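Does a Table Need That Much Grain? Surface, Glare and Cable Clutter on a Shared Work Table
Project report, Materials and Interiors elective
Zixuan Xiong and Eyerusalem Ejigu

1. What we were asked to do

The assignment was to pick one piece of furniture in a working room and decide whether its surface suits the work done on it. We picked the big brown table in the Tomholm room. The Temadska guide, which our course uses as its handbook, says that a strongly figured wood surface is "calming and forgiving." We had doubts about both words before we started, and we still have most of them.

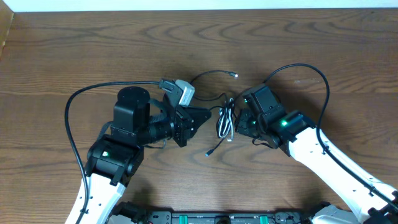
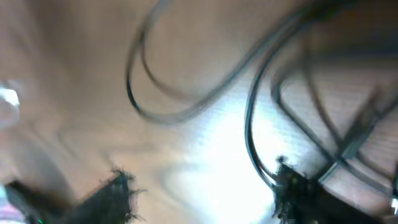 Figures 1 and 2. The table surface with its wavy grain, and a blurred close view with dark cables and a patch of white glare.

2. The claims we tested

The Temadska guide makes three claims about patterned wood. It hides small marks. It cuts down on glare compared with a plain light surface. It makes a room feel warmer to the people working in it. There are no sources given for any of these, and when we looked for the earlier edition it said the same thing in the same words, also with no sources.

We left the third claim out. We did ask people how the room felt, but the answers were things like "fine" and "like a room," and we don't think that counts as data.

3. How we worked

We used the table over one January afternoon and came back again in the evening with the ceiling lights on. Eyerusalem wanted to compare it with a plain gray Zeng desk in the next room, which was a good idea except that the Zeng desk is smaller and stands much closer to the window. So the comparison is weak. We kept it in because it was the only one we had.

For the marks test we put down pencil dots, a smear of hand cream and a thin scratch on a piece of tape, and asked 15 classmates to find them from a standing position. For the glare test we walked slowly from one end to the other and wrote down where the reflection got in the way of reading a printed page. For the cables we just tried to follow one from end to end by eye, which turned out to be the most useful thing we did all afternoon.

4. Results

Marks. The guide is partly right. The grain on this table runs in long ovals and ripples, with dark bands next to light ones, and a pencil dot in a dark band is very hard to find. Only four people found all the dots. Nearly everyone found the hand cream, though, because they saw it when they bent down a little. A pattern that hides a dot from the person cleaning is also a doubtful advantage. We would want to know who it is supposed to be forgiving to.

Glare. We don't believe this claim at all. Figure 2 has a bright patch where the surface is washed out, and the faint streaks elsewhere on it are hard to read as anything. It's a blurred view and we wouldn't prove anything from it alone, but it matches what we wrote in our notes. Finish and light decide the glare, as far as we can tell. The guide only talks about the pattern.

On the Zeng desk the reflection was bad too, but that was the window, so we can't say much.

Cables. The guide doesn't mention cables, and we think it should. Black cable on brown banded wood is easy enough to see when it makes one wide curve, like the long one to the left in Figure 1. Once several of them cross, as they do on the right side of Figure 2, following one gets a lot harder. Zixuan lost the one he was following 2 times in a row. The shaded part of the surface made it worse, with dark on dark. We tried white cable ties from a Ratix pack as markers and they helped a bit, although they slide.

5. What is wrong with this report

One table, one afternoon and evening, and classmates who knew what we were looking for. We also didn't measure the light. There was supposed to be a meter and we signed up too late to borrow it. Eyerusalem thinks our marks test was fair. Zixuan thinks the tape gave the scratch away and that the scratch results should be thrown out, so we have not used them.

6. What we would recommend

Keep the table. It is big and steady, and replacing it over a line in a handbook would be silly. Put a plain matte mat on the part where people read or do close work, and run the cables along one side with light-colored markers that don't slide. Try the lamps at a lower angle before buying anything.

We would also ask that the Temadska page be changed so it says "may hide small dry marks" and stops there - the part about glare should come out until somebody can show where it came from.

Our notes and the classmates' answer sheets are in the course folder. The evening sheets are missing one page.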